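May, notebook, afternoon, shirt table

Back on the white T-shirts today, box 17 from Mostby. I still like these for practice, but boy do they wrinkle! Cotton this soft wants a good shake before it goes on the wood, and I keep forgetting.
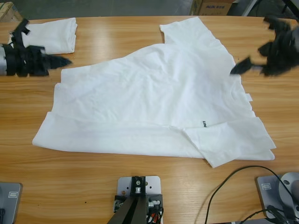

Sleeves are my main gripe. If one sticks out past the body at the start, the whole fold ends up crooked, and then the hem never lines up (I've written this before, see page 81). Trying sleeves in first, then bottom to collar, then in half.

Finished ones go to the upper left so the middle stays free. 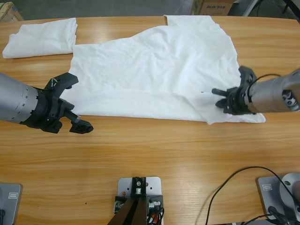

Also want to try the heavier Nørgaard shirts, the ones on shelf 12. My hunch is they'll hold a crease better, though the thick collar could be a pain. And somebody please put the lint roller back by the door, white cotton picks up everything!

Next up: same fold, sleeves tucked, fresh shirt.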